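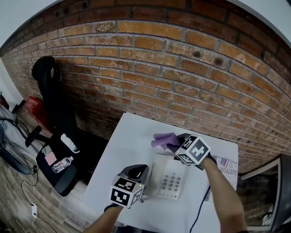 # The Phone That Stays Put

When I was your age, the phone in our house lived in one place. It sat on a little table in the hall, and if it rang while I was up in my room, I had to run! Now I have a white one on a white table by a brick wall, and I still like it a lot. Kids who visit always ask me about it (mostly they ask where the screen is), so I wrote some of my answers down.

## What is a landline?

"Landline" means a phone that's joined to the phone company by a line, usually a wire, that goes into the building. Your family's cell phone sends its messages through the air to a tower. An old-style landline sends them down the wire, out of the house and along the street, sometimes on poles and sometimes under the ground. I grew up in Kesedville, and we had the pole kind. I used to watch birds sit on our wire and wonder if the talking tickled their feet. (It didn't. I asked my teacher.)

## What do the buttons do?

The buttons with the numbers on them are called the keypad. Most phones put 1, 2 and 3 in the top row and go down from there. Now go find a calculator. On lots of calculators the 1, 2 and 3 are near the bottom! I still mix them up.

Each number button makes its own sound when you press it, and each sound is two notes played together. Equipment at the phone company listens to the notes and works out which number you want. My friend Milovan Đorđević could play a pretty good "Mary Had a Little Lamb" on his, but he always left the phone hung up on a speaker setting his mom didn't like, and one time he called a stranger by mistake. So ask a grown-up before you try it.

## How does your voice get in there?

When you talk, you make the air wiggle. Put your hand on your throat and hum and you'll feel the wiggle start. A tiny microphone in the phone turns it into electricity, and at the other end a tiny speaker turns it back into a wiggle, so Grandma hears you.

## Cleaning a phone

Phones get grubby, because hands are grubby. I use a soft cloth that's a little bit damp, never dripping, and I wipe along the rows of buttons. If the phone is plugged in, ask a grown-up to unplug it first, or you might call somebody with your cloth. I did that in June and had a very nice chat with a bakery.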